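Corken Serving Tray, Rectangular, Dark Brown
Reviewed by Pallavi Pandey

The Corken is a plain rectangular serving tray with a raised rim and a cut-out handle. I bought two in February for the drinks counter at Parside, where the old trays had warped badly enough to rock on a flat bench. They replaced a pair of Bratmont cafeteria trays, and I still have one of those for comparison.

Measurements first. My kitchen scale puts the Corken at 700 g, and the second tray came out within a few grams of the first. The Bratmont is lighter and flexes more when held by one end. I loaded the Corken with water jugs to 3000 g, held it level at waist height and saw a slight bow along the long side. It sprang back once the load was off. A tray of drinks won't come near that weight, so stiffness is adequate for the job.

The rim matters more than the stiffness. It is tall enough to stop a paper cup sliding off when the tray tips, but it won't hold back a spill of any size. I poured 300 mL of water onto a level tray and it stayed in. At a modest tilt it ran to the low side and found the handle slot, where the rim offers no protection. Carry it with the slot end slightly high if you have something full on board.

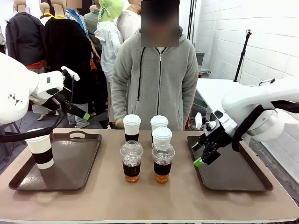

Cups with a sleeve grip the surface no better than cups without, as the sleeve sits above the base. The base is what counts, and on this tray a paper base holds well when the tray is dry. Domed plastic cups are the weaker case. Condensation gets under them and they will travel a few centimetres if you stop short. A damp cloth or a sheet of paper towel fixes it. A textured surface would fix it permanently, and the Kandpal tray I tried last year had one, although the texture held coffee stains and needed a brush.

Loading order makes a difference to balance. I put the full hot cups near the middle and the iced ones beside them, then fill outward. A single cup parked in a corner is the worst arrangement, as the tray wants to roll toward it when lifted from one end. Five drinks of mixed sizes is a comfortable load for me with both hands. I would not attempt it with one.

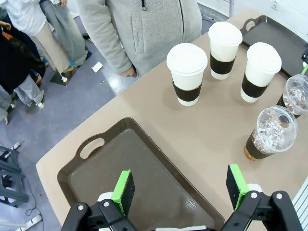 Three hot cups and two iced, with the trays alongside. Light scuffing shows on the nearer tray.

The finish is the main complaint. Dark brown hides coffee and tea well, but it shows every scuff under overhead light, and mine began to mark in the first weeks. The marks are shallow. I can see them at an angle and can't catch a fingernail on them. Washing by hand with a soft sponge has not made them worse. I ran one tray through 319 dishwasher cycles' worth of nothing, to be clear: I hand wash only, and can't report on the machine.

The handle slot takes four of my fingers with room to spare. Its inner edge is smooth on one tray and has a small moulding ridge on the other, which I took down with fine sandpaper. Stacking is fine with two. They nest without sticking, and the upper one lifts off cleanly even when both are wet.

Good: stiff enough, easy to wipe, stacks properly, sensible handle.
Bad: slippery under wet plastic cups, scuffs early, inconsistent edge finishing.

I would buy it again for drinks service over short distances. For carrying outside or up stairs, look for something with a grippy surface and a deeper rim.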